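Small Kitchens, Big Promises: The Gallery

Clultaslow sells its starter kitchen to people setting up a first place, and the pitch is that you can run a whole household off one table. I have my doubts. My flat in Skendard has a kitchen you cross in 2 steps, so I'm the customer they have in mind, and I still came away with my wallet shut. The colours are nice, I'll give them that. Mauve and pale blue and a soft green, very much what everyone was painting their bathrooms in May.

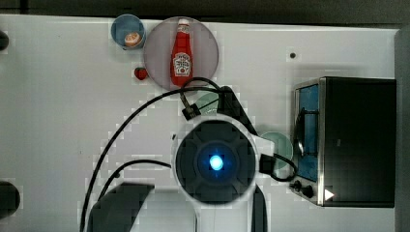

My main gripe is the toaster oven. A toaster oven on a table eats the table. Arlindo Bastos swears by his and says he hasn't lit the big oven in 13 weeks, but he also eats dinner standing up. Until I see a tray of vegetables come out evenly browned, I'm keeping my old one.

Then there's ketchup. Do we need it out all day? A plate under the bottle does catch drips, fair enough, but now you've got a plate to wash and one fewer to eat from.
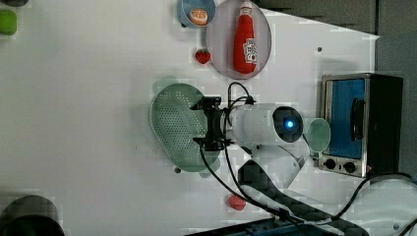 Colanders I can get behind. I'd only ask how the green one goes with a full pot of pasta, as the small holes on my last one (a Lirnitz, long gone to the op shop) drained at a crawl. Fine for rinsing strawberries, and maybe that's all it's meant for. The catalogue says it handles up to 6 serves. Whose serves?

Fruit in a blue bowl is the one old idea here that works. Half an orange left sitting out won't stay nice, though, and mine always ends up forgotten.

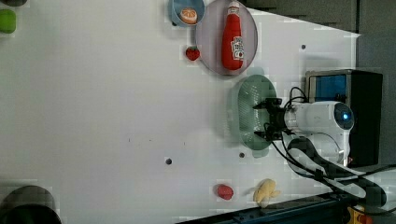 The full set is $82, less if you skip the plate. Bhat has a plainer version in the shop by the station and I'd look there first. White tabletops I'd avoid altogether if there are berries in the house. Mine has a pink patch that three kinds of cleaner haven't shifted.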